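Chapter 7
Drying and Storing Grain at Farm Scale

7.1 Why moisture matters

Grain is alive when it is harvested. Each kernel takes in oxygen and gives off heat, water and carbon dioxide, and it goes on doing so in the store. The rate depends mainly on two things: how much water the kernel holds and how warm it is. A dry, cool kernel respires so slowly that its losses can be ignored over a winter. A damp, warm one feeds moulds and insects and heats the grain next to it.

Moisture content is stated in this book on a wet basis, that is, as the mass of water divided by the total mass of the sample. Some older tables use the dry basis, in which the water is divided by the mass of dry matter alone. The two figures differ, and the gap widens as the grain gets wetter. Check which basis a table uses before copying a number out of it.

7.2 Equilibrium with the air

Kernels exchange water with the air between them until neither gains from the other. The moisture content at which this happens is called the equilibrium moisture content. It rises with the relative humidity of the air and falls slightly with temperature. Drying is possible only while the air entering the grain is drier than this balance point. Blowing damp night air through a dry bin puts water back.

Exchange is fast at the surface of a kernel and slow at its centre. A sample taken straight from the dryer will therefore read low on most electrical meters — the outside has dried and the inside has not caught up. Samples should be sealed and left to settle before a second reading is taken.

7.3 Worked case: the Miltden store

The store at Miltden holds wheat in two flat-floored bays. A sample of 300 g was drawn from the first bay, ground, and dried in an oven to constant mass. The dry matter weighed 226 g. The water lost was therefore 74 g, and the moisture content on a wet basis was 74 divided by 300, or 24.7 per cent. On a dry basis the same sample gives 74 divided by 226, or 32.7 per cent. Grain this wet cannot be held safely in bulk and must go to the dryer without delay.

7.4 Small containers

Household stores follow the same rules on a smaller scale. An open vessel lets its contents follow the humidity of the room; a sealed one holds them at whatever moisture they had when the lid went on. Sealing damp grain is the more serious mistake.
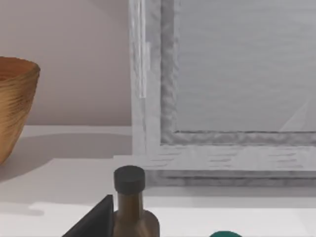 Karthikeyan Mudaliar objects that this section is too hard on open storage, and that in a dry, heated room a shallow layer of grain left uncovered will often lose water faster than the same grain in a cloth sack. The point is accepted for shallow layers. It does not hold for deep ones, where the lower kernels are shut off from the moving air, and it gives no protection against insects.

7.5 Terms used in this chapter

Bulk density: the mass of grain per unit volume, including the air spaces.
Dry matter: everything in the sample except water.
Hot spot: a pocket of grain warmed by its own respiration or by pests.

Section 7.6 deals with fan selection and the resistance of a grain bed to airflow.

Print this chapter | E-mail this chapter

Related chapters
Chapter 6: Harvest Timing and Field Losses
Chapter 8: Fans, Ducts and Airflow
Chapter 9: Insects in Stored Grain
Appendix B: Moisture Tables, compiled by Nasrin Naseri

Contact | Copyright Lemoter Press | Back to top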